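Support > Tickets > Laundry > Drying times

Overview My tickets Guides Contact

Ticket 21: Bruvus dryer stops early, clothes damp
Opened by Rhonda Gauthier, Wednesday

Cotton programme ends after about 27 minutes. Error 3 shows twice, then clears. Filter cleaned, no change.

Reply, Jocelyn Sandhu: Please wipe the two metal strips inside the drum with white vinegar and run a half load.

Update, Rhonda: Done. Same result with towels. Reds were washed separately.
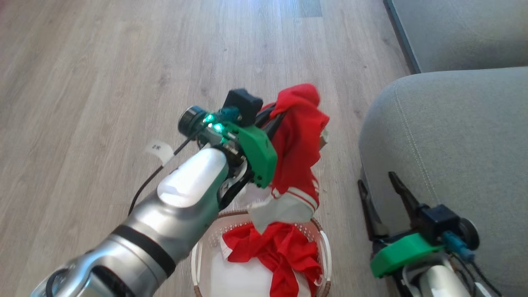
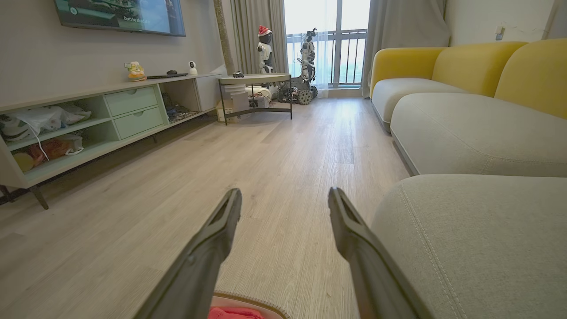
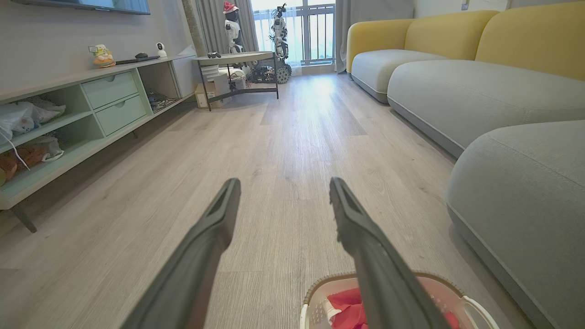

Jocelyn: Thanks. Next, empty the water tank and check the float moves freely. If error 3 returns, I will order a sensor from Lemieux.

Status: waiting for customer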